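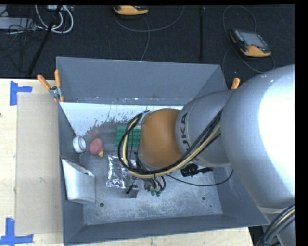
Section 6 – Adding a shared label printer

Do this after the PC is on the network and you can log in to Nakow. If you can't log in yet, go back to section 5.

Before you start
Printer, power lead, network cable, one roll of labels. Admin password for Nakow (ask Salma Belhaj, don't use the old one taped in the Hawthorne cupboard).

1. Load the roll, labels facing up. Close the lid until it clicks both sides.

2. Plug in the network cable first, then power. Wait for a steady green light. Can take a couple of minutes.

3. Hold the feed button until a test label comes out. Keep it. You need the address printed at the bottom.

4. In Nakow, open Settings, then Devices, then Add printer. Type in the address from the test label. Leave port as is.

5. Name it by site and room, e.g. Datatcombe Goods In. No slashes or the name gets cut off in the menu.

6. Set label size. Default is wrong for our rolls – pick Fimham 117 from the list, not 117 Wide.

7. Click Save, then Print sample. Text should sit inside the edges all the way round.

Note: if the sample is shifted to one side, slide the paper guides in and run Calibrate. Two or three blank labels will feed thru. Normal.

CAUTION: Don't pull labels backward out of the slot. Open the lid and lift the roll out. The print head scratches easily and a scratch means a white line down every label.

Sharing with other users

8. Tick Shared. Add the groups that need it. Don't tick Everyone.

9. Ask each user to log out and back in. Printer wont show up until they do.

Error codes
742 – lid open or not fully clicked.
Flashing amber, no code – out of labels, or roll in upside down.

Queue limit is 1,000 labels per job. Anything bigger gets dropped with no warning, so split it up.

Still stuck – Abdelkrim Hajji, Datatcombe office. Have the test label handy.

Last changed May 23, 2021. Label size step redone, old rolls were used up in December.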